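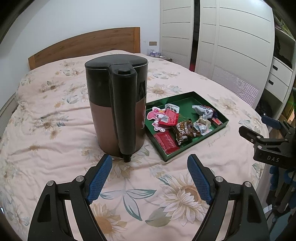

Quiambao replied that the export had stalled again overnight and that the booking calendar still showed rooms as free when they were taken.

Filed under: Channel Sync / Calendar Errors
Last updated: December

Setup: Rakomar property manager, feeding two listing sites through the Itus connector. Sync interval 10 minutes.

Symptom: new bookings arrive in Rakomar but are not pushed out. The connector log stops at record 1,643 with "end date before start date." No alert is raised. 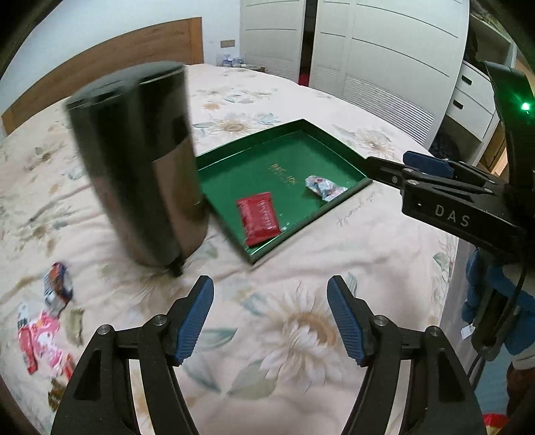 Restarting the connector cleared the queue for one cycle, then it stopped at the same record. Reissuing the API key made no difference. The record is a one-night stay entered by hand, with checkout saved as 00:00 on the arrival date.

A search for the same pattern returned 51 records, all entered through the old desk form.
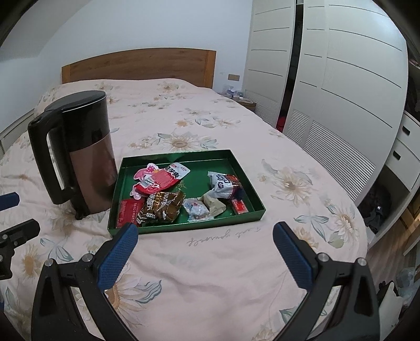

Checkout times were corrected in bulk and the desk form was set to reject a zero-night stay. Full resync started at 2:15 p.m. and finished without errors. Retry limit raised from 6 to 10.

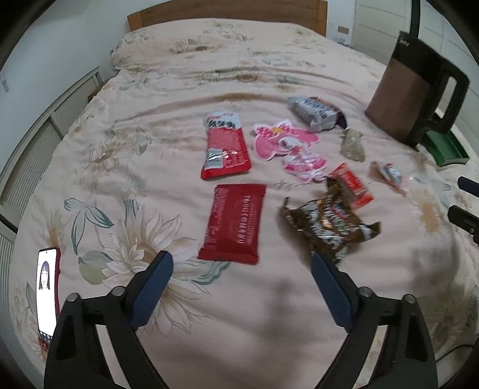
Do the listings need to be closed during a full resync?
Only if the property takes same-day bookings. Otherwise leave them open and check for overlaps when the job ends.

Status: resolved, monitoring.

Related tickets
Itus connector: duplicate guest records
Rakomar: time zone offset on imported stays
Brandidus door codes not sent after date change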